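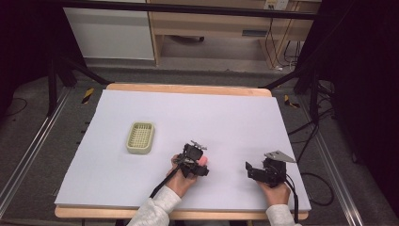 The second installment of the household storage pilot paid for bench work on small trays and baskets, and this report covers what we got for it. I will say early that I think we got less than the proposal promised. The proposal said that a fixed place for each small item, with a tray or basket to hold it, would cut the time people spend tidying a bathroom shelf or a sink edge. It gave no reason to believe this beyond a survey by the Stukton office, and that survey asked people whether they would like to be tidier. Most people say yes to that. So we set up the simplest version we could, a white board on a light wood table, one small olive-green basket with slots across the base, and a soft pink piece that has to be picked up and put in it. If the idea can't be made to work at that size, I don't see why we would pay for the full shelf.

Money first. The installment was $3,678. We spent $700 of it on baskets, trays and small items, and $105 on replacement boards after the first ones warped. The rest went to bench time and to the room at Narnedance, where the rate went up partway through the period. I was told about the increase after the invoice came in. I have asked for the new rate in writing and do not have it yet.

What was done

The plan listed 10 layouts. All of them were run, which sounds better than it is, because several differ only in which side of the board the basket sits on. I would count those as one layout tried from the left and from the right, and I have asked that the plan for the next period stop listing them separately.

The slotted baskets came from Durrani. They are light, the corners are rounded, and the slots ought to let water through if one is ever used by a real sink. We haven't tested that. All of the work in this period was on a dry board, and the claim in the proposal that slotted bases "keep items fresher" has nothing behind it so far. Please don't repeat it in anything that goes to outside partners.

The weight of the baskets is a concern. A light basket slides when something is pressed into it from the side, and once it has moved, the fixed place is no longer fixed. The Zistari trays are heavier and stayed put better, but they cost more and the rim is low enough that soft items roll back out. Neither one is what I would call a solution. A strip of grip tape under the Durrani basket may do as well as either, and I would like to see that tried before anyone orders more stock.

What I don't accept yet

The interim note from Stukton says the one-basket layout is "proven." It has been shown to be easy, on a clear board, with one thing to put away. A bathroom shelf has a toothbrush cup, a razor, three half-used bottles and somebody's hair ties on it. I'd expect the trouble to start when the basket has to share its space, and we have no work on that at all.

The same note leaves out the runs where the item was set down beside the basket and moved in afterward. Those were counted as finished. Under the wording we agreed to in the first period they should not have been, and I have sent the tally back to be done again – the new one isn't in this report. Until it comes, I would treat any success figure you have been given as too high.

Requests for the next period

We are not asking for more money. We are asking to move what was set aside for the large shelf unit into a second round on the board, this time with two baskets and a mix of soft and hard items. The shelf unit can wait until October at the earliest, and if the second round looks like the first I will recommend dropping it.

We also need a decision on the supplier. Durrani will hold its current price on the baskets only if we commit to a larger order, and I am not willing to do that on the strength of what we have. If you disagree, please tell me before the renewal form goes out.

Submitted Aug 17, 2025, with receipts for the baskets, trays and boards attached. The room invoice will follow once the rate is settled.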